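Wumix (wrist tracking)

Wumix is the pose-tracking layer I help look after at Brirnstead, and I'm fond of it! It reads the black square patterns on a cube worn at each wrist and works out where the hand is and how it's turned. Mwanaisha Mfaume wrote the first version in January (I came in at version 2).

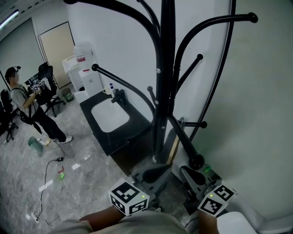

Marker cubes worn at both wrists, reaching toward the base of a coat stand.

Thin shiny things are still hard for the planner, so I keep going back to poles and hooks. Lyimo, our replay tool, smooths each track over 12 samples – drop that to 6 and you get jitter.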